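Progress report to Pultora, second period
Project: Hirum (two-handed handling of soft and wrapped goods)
Prepared by Corina Oberholzer, 2022-11-28

We had hoped to open with the recording total, and it is a good one: 2,000 episodes are in and checked, and the team is really pleased with the pace. But the big story this period is a fault, and we learned so much from it that it deserves most of the page.

Yu-ting Yuen was reviewing bag-handling takes when she noticed that the jaw opening in the log never quite reached zero, even where the fingertips were plainly shut on the plastic. She went back through 100 takes and found the same offset in 14 of them, all from one of our hand-held grippers. Po-yen Hsu opened it up that evening and found a pivot screw that had backed out by a fraction of a turn, enough to let the linkage shift under load. Thin bags show it up beautifully (thick knitted things hide it completely, which explains why our early tests missed it!).

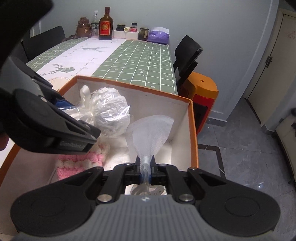 Bag handling over the box, with both grippers in use.

Work with that unit stopped the same day. The 14 takes have been pulled from the set and will be recorded again. Chia-hao Fang has written a short closing check on a thin plastic bag, done before each session, and it takes less time than filling in the log sheet. The screws on both units now have thread lock and a paint line.

There was one safety point too. While testing the loose unit, Yung-ching Lu had a fingertip nipped between the links. No injury, but we have changed the rule: hands stay behind the housing whenever the jaws are being worked.

The repeat takes cost us 2 days, which we can absorb. Replacement screws are on order from Ornov, and we plan to send the corrected set in December along with Po-yen's notes on the linkage.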